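The Break Table at Hirkia: Seema Tomar on Fruit, Paper and a Surface That Shows Everything

By Trilok Kaushik

Saturday, October 11, 2025

Seema Tomar is late and so am I. We meet in the corridor outside the shared kitchen at Hirkia, the co-working building where she has looked after the kitchen and the break room for four years. She has keys in one hand and a roll of white paper under the other arm. "Walk with me," she says. So we walk.

First question, obvious one. Why bananas?

"Because people eat them. I tried apples. Apples look lovely, then you find them on a windowsill with one bite out. Oranges, the smell gets into the meeting rooms and somebody writes me an email. Bananas go. You put them down and they go."

She buys them from Shukla, the grocer two doors down. Not a big order. She used to get a weekly box from Lolta, a delivery company, and gave up after the third box of green ones. "Hard as a broom handle. I had 14 people asking me when the fruit was coming and the fruit was right there, you just couldn't eat it."

Now she picks by hand. Takes her ten minutes, she says, longer if Mr. Shukla wants to talk.

The spots question

I ask her about spots, since everyone I spoke to in the building had an opinion on them. She stops walking.

"Spots are fine. Spots are when it tastes of something. People want a yellow one with no marks like in an advert, and then they complain it's like eating chalk. I put a note up once. Somebody wrote on my note."

What did they write?

"I'm not telling you that."

Her rule is simple enough. Freckles, stays out. Blotches, still out, but she keeps an eye on it. Soft all the way along or splitting, it comes off the table and goes in the freezer, peeled, in a bag with the month written on. The last bag from November became four loaves of banana bread, which she baked at home and carried in on the bus. "Heavy," she says. "Never again. Well. Maybe again."

The paper

The roll under her arm is for the bowl. She lines it every time and it is the thing visitors ask about most, apparently.

"Ceramic's hard and a ripe banana isn't. It rests on its own weight all day and you get that flat brown side. Bit of paper under it, crumpled, not smooth — it has to be crumpled or it's no use — and you get a bit of a cushion. Also when one of them leaks, and one of them will leak, I lift the whole paper out. Done. No scrubbing."

She doesn't trim it. Corners up over the rim, leave it. I said it looked a bit like something from a bakery and she seemed pleased, then said it was only lazyness.

Does she change it daily? "When it needs it." How does she know? "I look at it."

The table

This is where she gets going. The table came in with the last refit, along with new chairs and a lamp she doesn't like. Square, dark, very shiny. Picked out of a catalog from a firm called Ela by someone upstairs who, she points out, does not wipe it.

"Beautiful in the catalog. Put your hand on it. There's your hand, until I come along. I've used vinegar, I've used the spray, I've used just water and a dry cloth. Water and a dry cloth is the best one, and you still see it when the lights are on."

And the lights?

"You see the lights in it! Two of them, like car headlights. You sit down with your tea and they're looking at you."

She has asked for a mat finish or a cloth. The answer so far on the cloth is no, it hides the table. "Yes," she says. "That's what I want it for."

The bowl goes toward the back, always. She has tried it in the middle and people just push it away to put a laptop down, and pushing is how you get scratches. Toward the back it stays put and there's room for elbows in front.

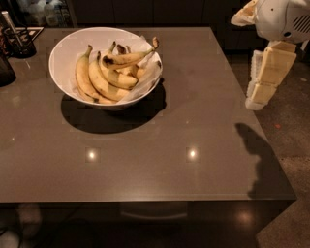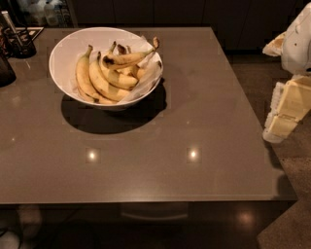

The white bowl on the break room table, lined and filled.

What else goes out

Not much, and that is on purpose. When she started, the table had sugar, two kinds of sweetener, a jar of pens, a stack of old magazines, a plant. "A dead plant. I want that written down, it was dead when I came."

She cleared nearly all of it in one go. There were complaints for a week or so and then no more complaints. Anything that does live on the table should be at the back, near a corner, and on something you can pick up in one go. "If I have to move six things to wipe, I'm not going to wipe. I'm telling you the truth. One thing, I lift it, I wipe, I put it back."

Cups go on the shelf. Crumbs are a lost cause.

I ask what the whole arrangement costs and she has the number ready. She gets 4000 rupees a month for fruit and paper together and has never gone over. Came close once, in mango season, when she got carried away. "I bought mangoes for an office. With no knife in the drawer. You can imagine the sink."

Stacking

One more thing before she has to go, she says, and puts the roll down to show me with her hands. Don't drop the bunch in whole. Pull them apart first, lay the longest along the side of the bowl so it follows the curve, then the others over it, stems to the back if they'll go. If they won't go, leave it.

"A whole bunch, people don't like to break it. They're shy. They stand there pulling at it, they look around, they walk off. If they're already single they just take one."

Who taught her that?

"My mother had a stall. 49 bananas in a basket this size and you could take any one of them without the rest moving. I can't do that. Mine fall over."

Her phone goes. Someone on the second floor is out of tea bags. She picks up the roll, tells me to take a banana, a spotty one, and is halfway down the stairs before I've got my notebok shut.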